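Gathering Examples: Notes for Week 3

Welcome back, and thank you for all the good questions last time. Most of them came down to the same thing, namely how many examples a learning arm needs before it can do something as ordinary as putting a spoon on a tray. I'm afraid my answer is still "it depends", but by the end of this week you should at least be able to say what it depends on!

An example, for our purposes, is one complete go at a task, guided by a person, with the wrist camera pictures and the arm's movements saved side by side. The Gisholm set, which you will be using for your coursework, has around 4,000 of these, all kitchen and table tasks. That sounds a great many until you start sorting them by object, and then some objects have fewer than 50 (do have a look at the index before you choose your topic, as people are often surprised).

When you collect your own, please start each go from a slightly different place. Turn the tray a little, move the spoon along, bring the arm in from the other side. It is terribly tempting to put everything back neatly where it was, and we have all done it, but a system trained that way tends to learn the spot on the table and very little about the spoon.

Keep the goes that went wrong, too. Mark them as failed in the Kistance log sheet and write a few words about what happened, such as "slipped" or "missed the handle". A short plain note is far more use to the next person than a long one.

Something to think about before the practical: when two things are the same colour, as with the spoon and tray at the end of these notes, what is left for the camera to go on? Shadows, edges, the shine along a rim? Jot down your ideas and bring them along.

Reading: the Farkeck handbook, the chapter on wrist cameras. The part on lighting can wait until May.

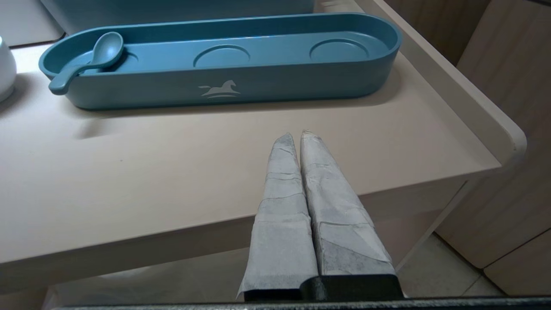
Wrist camera view: teal-blue spoon on a matching tray, with the wrapped gripper fingers in front.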